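3.2 Route choice and stopping on self-drive trips

We asked drivers on weekend trips out of Bernbridge to keep a paper log of each stop. Most of the 24 who returned one had planned their route the night before and changed it after lunch.
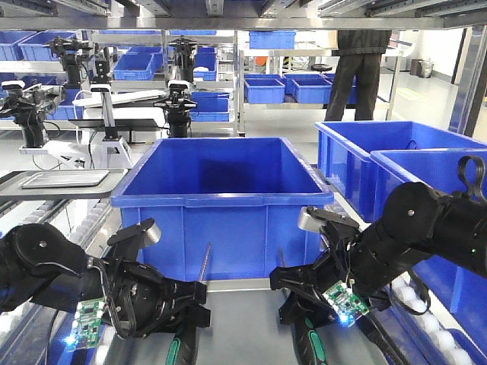
Figure 4. Open blue bin on a grey work surface, with a robot arm on either side.

Stops fell into two groups. Fuel and toilet stops were short and close to the main road. Scenic stops were longer, and drivers often left the main road to make them.
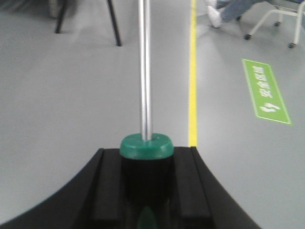 Trips of more than 200 miles had fewer scenic stops than shorter ones, which agrees with the earlier survey by Shakya and Semwal. Drivers with a long way to go tended to save their time for the lake at Darwish, where 21 of the logs record a halt.
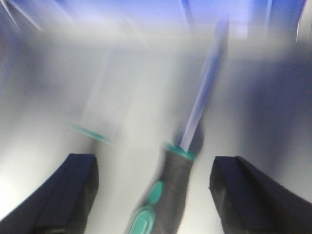
Passengers had a say as well. In 8 logs the driver wrote that someone else in the car had asked for the stop, usually for food. Roadside signs were mentioned less often than we expected, and printed leaflets hardly at all.

The logs were all kept in October, when the ferry at Gosance runs a reduced service and several farm shops are shut on a Wednesday. Summer trips may well look different.
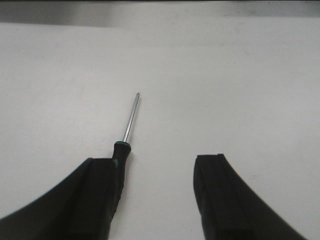
3.3 Overnight stays

Drivers who stayed overnight mostly booked one room in advance and left the second night open.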